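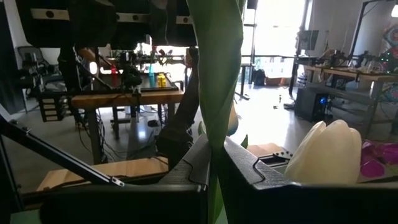

Fano has released version 13 of its grasp planner, adding a step that handles thin objects crossing the wrist camera's view. Earlier versions treated anything between the fingers as the target. With a tall green leaf standing between them and a closed cream-white tulip bud beyond the right finger, the old planner would close on the leaf. The new one assigns each region a depth label before it proposes a grasp.

The planning cycle now takes 71 milliseconds, and the test set has grown to 166 recorded approaches. Negin Bahrami, who maintains the package, said transparent stems are still unsupported. Configuration files from version 12 must be converted with the supplied script.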